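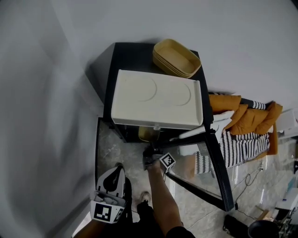

My project this semester was on tempera painting, and more exactly on one painter, Thoa Âu, who spent most of her working life in the town of Dodulham making small still lifes on panel. I picked her because I was tired of reading about huge canvases. Her pictures are mostly crockery, fruit and the corners of kitchens, and she stuck to maybe four colors for years. The main one is a brownish mustard yellow, pretty close to the stack of oval trays on the back of that black cabinet top, and she almost always set it against an off-white with a bit of cream in it. Once you start looking for that pair you see it everywhere (my roommate has asked me to stop pointing it out).

What I wanted to find out was how she got that yellow, and whether I could mix it myself with what we have in the studio.

Background first. Âu trained as a sign painter at a shop called Cao and didn't start showing her own work until she was past forty. The sign painting matters, I think! Her edges are really clean, and she lays a color down flat and then leaves it alone. The Plumel gallery gave her a first show one November, with 24 panels, all of them small enough to carry under one arm. The catalog for it is thin and the color printing is awful, so I borrowed it for the essay at the back and ignored the plates.

The essay quotes her recipe, sort of. She says she used "ochre, a little raw umber, and yolk, more yolk than you'd like." No amounts. So I made test cards. I cut mat board into strips, gave each one a few coats of gesso, sanded them (not enough on the first batch, you can feel the ridges) and painted a patch on each with a slightly different mix. I ended up with 25 cards. I started with plain yellow ochre and yolk thinned with water, then added umber a tiny bit at a time.

The plain ochre ones came out too orange. Adding umber fixed the orange but went muddy super fast, and by card 11 I had something like wet cardboard. The best match was card 7, which I then did again over a warm gray underlayer instead of straight on the white, and that got me much closer. I only tried the gray because I'd gone to look at the one Âu panel I could get to, Table with Ileo Bowl, and there's a chipped spot near the bottom corner where gray shows through. Ileo was the pottery down the road from her, and she painted their bowls over and over.

Standing in front of that panel was the best part of the whole project. In the catalog the yellow looks like one solid shape. In person it's made of hundreds of thin little strokes, all going the same direction, and they get closer together where the bowl turns away from the light. So my flat patches were never going to match it completely. I redid the last 5 cards with hatching and they look a lot more alive, even though my strokes wobble.

Problems: I wasted eggs. I also let one batch of yolk sit overnight and I don't recommend it. My bigger mistake was judging the colors under the studio lights in the evening, then finding out the next morning by the window that half of them were greener than I thought. I checked everything by daylight after that and crossed out my earlier notes, so the notebook is kind of a mess on those pages.

If I had more time I'd work on her off-white, which I barely touched. It looks easy and it isn't. I got as far as white with a speck of ochre, and it came out like vanilla pudding. The cards are in the flat file, second drawer, with the mixes written on the backs in pencil.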